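Felteten Opens Its Shared Kitchen to the Neighborhood

May 7, 2024 - I've been itching to share this one! Felteten, the shared kitchen and sitting room that we at Sondora have been putting together since November, is now open for bookings. It's one big room where you can cook, eat and then flop on a sofa, and I'm so happy we can finally let people in.

We wanted a place that feels like somebody's home (a tidy one, anyway). So there's a table with a checked cloth in teal, white and light blue, and there are big blue bowls for salads, dough, rinsing fruit, whatever you've got going. The island has a white marble-patterned top and a gray base with a curved front, and it's on wheels, which I pushed for from day one. Over by the back wall is the gray sofa, with cushions and a blanket, for whoever isn't chopping.
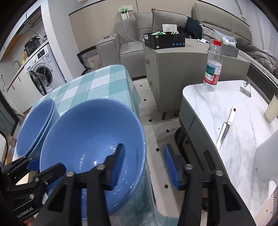
Istness, the supper group that tried the room before opening, told us the bowls were the thing they kept reaching for, and asked if they could please have a bigger drying rack to go with them. Their other wish was a second cutting board by the island, so that one person could do onions while another did bread. Fair enough! Both are on order from Kyriakidis, the kitchen supply shop down the street, and should be in by the end of the month.

A booking gets you the whole room for an evening, with seats for up to 20 people. Knives, bowls, pots and table linens are all included - you bring the food and your own containers for leftovers. We had 287 replies to our neighborhood survey, and the top request by far was a kitchen where you don't have to carry in your own gear, so that's how we've set it up.

Cleanup is on you, but it's pretty easy. Wash the bowls, wipe down the island, shake the tablecloth out and fold the blanket if you've used it. Two dishcloths are put out for each group, and there are spares under the sink.

Bookings are taken at the Sondora front desk or by phone during office hours. Groups that want a look around first can stop by any afternoon, and one of us will show you where everything goes.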